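Drimham Pour-Over Kettle, six months in

I bought the Drimham in January because the old stovetop kettle had started to taste like a coin. The box promises "café control at home." I have heard that before, usually from things that ended up in the garage.

First the good part. It boils 900 ml fast enough, the handle stays cool, and the spout gives a thin, steady stream if you keep your wrist still. The base hasn't slid once on our counter. Fine. A kettle should manage that.

Now the temperature hold, which is what you pay extra for. Set it to 200 degrees and the display says 200 almost at once. My kitchen thermometer disagreed every morning for a week, always on the low side. I make mostly dark roast and can't say I tasted the gap. If you buy light roasts from one of those places that print the altitude on the bag, you might.

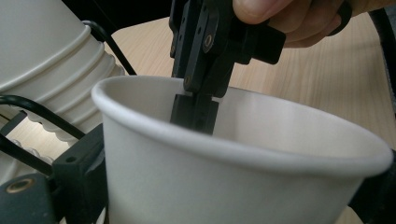 One reader wrote in to say the reading settles if you wait a full minute after the beep, and that the manual mentions it on the last page. It does. I still think a beep ought to mean ready.

The Mäkelä costs less, has no screen, and pours nearly as well. Its lid is a pain to get off with wet hands – I've sworn at it – but there is less on it to break. I borrowed one for two weekends and gave it back with some regret.

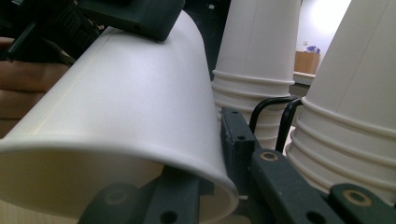 A commenter from Grurcombe asked whether the Drimham scales up in hard water, and said theirs needed vinegar every month. Mine has a chalky ring at the fill line already, and our water in Gromville is supposed to be soft. The mesh in the spout doesn't come out for cleaning, so whatever gets behind it stays there.

The warranty runs one year and leaves out the base, where all the electronics are. Buy it on sale if you like the look of it. At full price I'd take the Mäkelä and spend the rest on beans.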